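Arnberg is hiring two furniture finishers for the Grusgate workshop, to start in May. The work is drawer fitting, sanding and oiling on the Keltinik storage line, all pale wood and mostly supplied without handles. 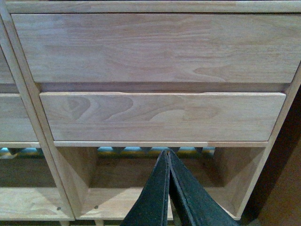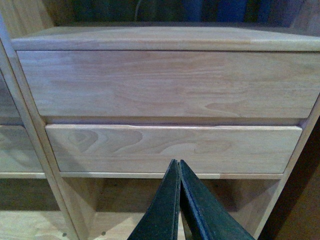
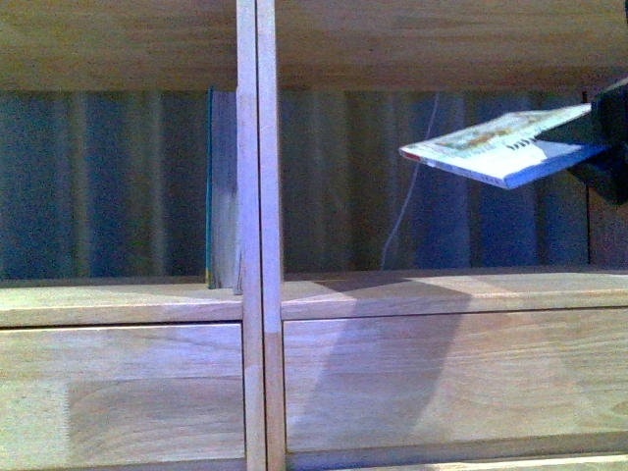
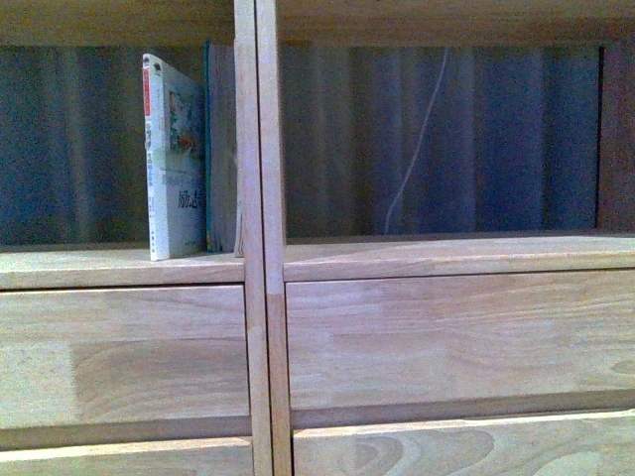

Applicants need at least two years of bench work and must be able to set drawer fronts to an even gap without a template. Grain matters on this line – the short lower drawer with the oval swirls on its left half shows why fronts are picked by eye before they are cut. Finishers also check the rails under the drawers and the seam where two units stand side by side.

**Hours:** five shifts a week, early start
**Probation:** 18 weeks
**Reference:** 1246

Send a work history and one drawing of a drawer you have built to the Grusgate office. Hand tools are supplied – bring your own boots.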